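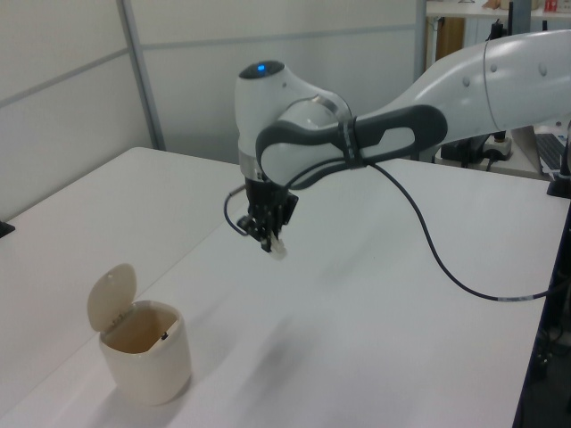
Gripper cable tied at the wrist, with the slack hanging to the right. Bin lid open.

Workshop tips: cable snags on a bench arm

Fault: on Wed 2 February the arm at Kilgate stopped partway through a bin-lid routine with a joint torque error. Bradley Hartley traced it to the gripper cable, which had caught on the raised lid during wrist rotation. Two ties had been pulled tight enough to mark the jacket.

Press the emergency stop before reaching in. A paused program can resume.

Free the cable by hand. Do not jog the arm to pull it clear.

Check the connector at the gripper for bent pins and the jacket for cuts. Replace a nicked cable; tape is not a repair.

Refit ties snug, with a small loop left at the wrist. Turn the last joint slowly through its full travel and watch the slack.

Keep the lowest point of the cable above the open lid at every waypoint. Recheck ties after 14 hours of running.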